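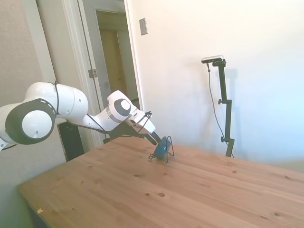 明るい色の木の天板と、白いアーム。

## 共用工房の木製作業台、9月に塗り直します

シェアオフィス「Seixas」一階の共用工房では、9月に木製の作業台を順番に塗り直します。対象は全部で9台です。作業中の台は使えなくなるので、予約の際は下の案内を確認してください。

前回の塗装から間が空き、天板の傷みが目立ってきました。多いのはコップの輪じみ、接着剤の跡、カッターの浅い傷です。窓側の台は日焼けが進み、物を置いていた場所だけ色が違って見えるものもあります。

今回は表面を紙やすりで整えたあと、Kernumの植物性オイルを二回塗ります。以前のウレタン塗装は水に強い反面、部分的に剥がれると補修が難しく、結局は全面を削ることになりました。オイル仕上げなら、傷んだ箇所だけ磨いて塗り足せます。熱と水にはやや弱くなるため、使い方は少し変わります。

### 作業の進め方

一度に作業するのは3台までで、残りの台は通常どおり予約できます。1台につき、研磨に半日、一回目の塗装と乾燥に一晩、二回目の塗装と乾燥にもう一晩かかります。そのあとも数日は表面が落ち着かないので、濡れたものや重いものは載せないでください。

研磨は午前中に行います。集じん機の音が出ます。同じ階の会議室で電話や録音の予定がある方は、午後の枠か二階の小部屋を使ってください。塗装後の夜は換気のため窓を開けておきます。

作業を担当するのは家具工房DinsteadのBronisława Wieczorekさんです。椅子の張り替えで来ていただいた方なので、顔を覚えている会員も多いと思います。天板のほか、脚のがたつきも見てもらいます。揺れる台があれば、受付のノートに台の番号を書いておいてください。

### 塗り直したあとの使い方

- 飲み物はコースターの上に置く
- はんだごてや熱した鍋を直接置かない
- 接着剤や塗料を使うときは、棚のシートを敷く
- 水をこぼしたら乾いた布ですぐに拭く
- アルコール入りのウェットティッシュは使わない

コースターとシートは入口横の棚に補充しました。シートは洗って繰り返し使うものなので、捨てずに棚へ戻してください。

オイルを拭いた布は、丸めたまま置くと自然に発熱して火が出ることがあります。見かけても触らず、受付に知らせてください。使用済みの布は水に浸し、ふた付きの金属缶に入れて処分します。

### 費用と問い合わせ

費用は今年度の修繕費でまかないます。会費の変更はありません。余ったオイルは工房に置き、小さな補修に使う予定です。自宅の家具で試したい方には20ミリリットルずつ小分けにします。容器は各自で用意してください。

台ごとの日程は予約画面に載せます。すでに予約が入っている台は、こちらから個別に連絡して別の台に振り替えます。質問は施設担当のHorácio Loureiroまで、内線339でお願いします。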